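Bronze hares and a very long lunch

I've had the sculpture bug for a while now (you've noticed, I know, I'm sorry, I'll go back to posting recipes eventually). So when we had two free days and a rental car I put together a little route with nothing on it but outdoor art and places to eat. My other half drove. I navigated, badly, and we saw the same gas station three times.

First stop was the park in Monia. If you've never been, it's a small town with a big square, and behind the square there's a path that goes down to the water with 8 bronze hares along it. They're older than I expected. The first few are sitting up very straight like they're waiting for a bus, and then they get looser and sillier as you go downhill, until the last one is flat on its back with its feet in the air. I loved that one so much! Its belly has gone bright gold from people rubbing it, and the rest of it is nearly black. I always wonder whether the artist minds that sort of thing. I'd be thrilled.

There's a plaque at the top of the path but it only gives the foundry (Begay) and the weight of the whole group, 1,346 pounds, which seems like an odd thing to want to tell people. No title, no year. I asked at the bakery across the square and the woman there said everyone just calls it "the hares" and did I want the last cheese roll. I did.

Then we drove on to Plema, where the sculpture garden is, and where I'd been wanting to go since December. It's mostly stone, with a few welded steel pieces up on the hill that I could take or leave. My favorite was a reclining figure in gray limestone with hardly any face, just a kind of dent where the eyes would be. I walked all the way around her twice. From the back she looks like a hill, and then you come round by the shoulder and there's a hand, a really careful hand, with fingernails and everything, tucked under her side where most people would miss it.
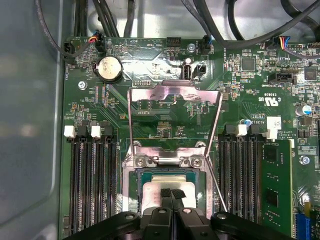 Processor in its socket, with the retention frame up.

Lunch was at the cafe by the garden gate and it went on for 2 hours, partly because of the soup and partly because I'd bought the guidebook and insisted on reading bits of it aloud. It has a good chapter on how the limestone pieces are cleaned (water and soft brushes, very slowly) and a not so good one on "meaning," which I skipped. The cafe itself is called Nulo and the bread is worth the drive even if you hate art. Cash only, though, so bring some.

We made one last loop around the lower pond before they closed the gate. There's a horse down there in rusty iron strips, and the wind goes right through it and makes a low humming noise. I stood there like a kid with my mouth open.

If you go, wear proper shoes, the path on the hill is all loose gravel. Parking is free for the first 100 cars and we had no trouble at all getting a spot. I want to go back when the leaves are down and see the limestone lady without the trees in front of her.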